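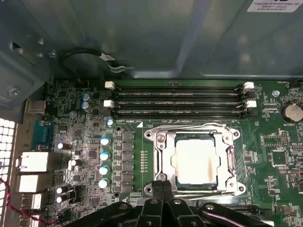
The Slow Hand at Zullau

Old office computers do not come apart in the way a new one goes together. Screws are different from one model to the next, a cable was moved by some technician eight years ago, a clip that should open easily has become stiff. For this reason most disassembly of used machines is still made by people, and the robot laboratories have preferred cleaner problems.

Jussara Araújo wanted the dirty one. Her group at Zullau, a small research institute in Vasconcelos, has spent two years on a method they call Usten, in which a robot learns to take out parts from desktop computers by touching them first. Before it pulls a memory module or lifts a processor lever, the gripper presses on the part very lightly, in several places, and measures how the part answers. Only after this does it choose a movement.

"A picture tells you where the latch is," Araújo told me when I visited in March. "It does not tell you how much the latch wants to stay closed."

The idea came from a failure. In the first version, the arm followed movements recorded from a human operator and was guided by a camera at the wrist. It worked well on the boards used for training. On boards from another maker it pushed too hard at the memory latches and broke several of them. Josué Trindade, who wrote most of the control software, spent a week looking at the force recordings and noticed that the bad attempts could be recognized early, long before the plastic gave way.

So the team turned the order around. The short touching phase, which they call the question, takes 13 seconds for each part. It makes the robot slow, and Trindade does not try to hide it. A trained worker empties a board while the arm is still asking.

The result is better than the speed. In a test with 232 parts, on computers the system had not met before, Usten removed 200 without damage. Most of the others were left in place because the robot was not sure and stopped. Araújo counts these as good behavior, although a reviewer of their paper did not agree with her.

Processors remain the hardest case. Old thermal paste can hold the cooler so strongly that the chip comes up together with it, and the light touch says little about this. Clika, a recycling company which lends the group its used machines, would like to see this solved before it talks about a trial in its own hall.

Trindade is now testing a small twist before the pull, the same one that repair people make with the wrist. The arm does it correctly on two models of cooler. On the third it still stops and waits for him.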